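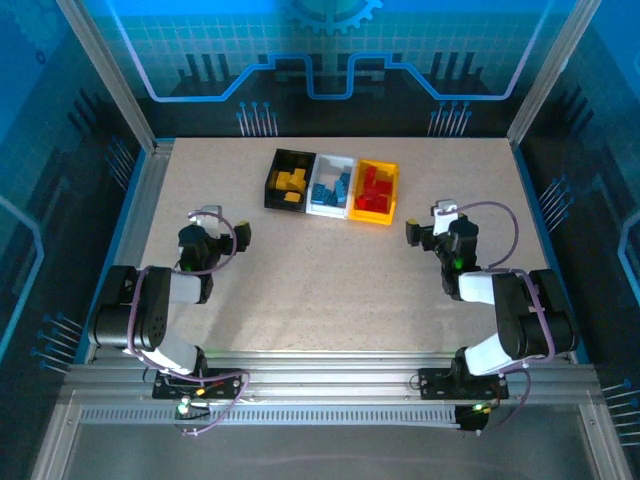 The Dishwasher Smell, and Other Things I Had Wrong

I've owned a dishwasher for most of my adult life and until September I had never once taken the filter out. I didn't know it came out! So when mine started giving off a swampy smell every time I opened the door, I called Salamatu Okonkwo, who ran the kitchen at a small guesthouse in Branau before she started cleaning houses around Genenham.

She didn't even let me finish. "Filter," she said. "Go and pull it out and call me back."

I pulled it out. I won't describe it (there was rice). When I called her back she was laughing, and she told me to leave it in hot soapy water while we talked, then go over the mesh with an old toothbrush.

"People think the machine washes itself because there's soap going round in it," she told me. "But the grease has to go somewhere. It sits in the filter, it sits in the door seal, and it sits along the bottom lip of the door where the water never reaches."

The bottom lip! I went and ran a paper towel along mine while she was still on the phone, and I had to use 5 of them before one came away clean.

I asked about vinegar, because my sister swears by it. Salamatu uses it, with a caution. "A cup on the top rack, empty machine, hottest cycle you have. Every couple of months is fine. I wouldn't do it every week, I don't like what it does to rubber over time." And she never puts it in with bleach - she said that one twice, so I'm passing it on.

Then we got on to rinsing, and here I felt properly told off. I rinse everything until it's nearly clean. She scrapes plates into the trash and loads them. "You're doing the dishes and then paying the machine to do them again," she said. She does rinse egg, though, and oatmeal, "because that's glue."

Her other habit is leaving the door open a couple of inches after the last load of the day so the inside can dry. I've been doing that for 2 weeks now and the kitchen smells of nothing at all, even first thing in the morning.

I asked how often she cleans her own filter. There was a bit of a pause. "Once a month," she said. "All right, sometimes six weeks."

Next time I'm asking her about the oven door.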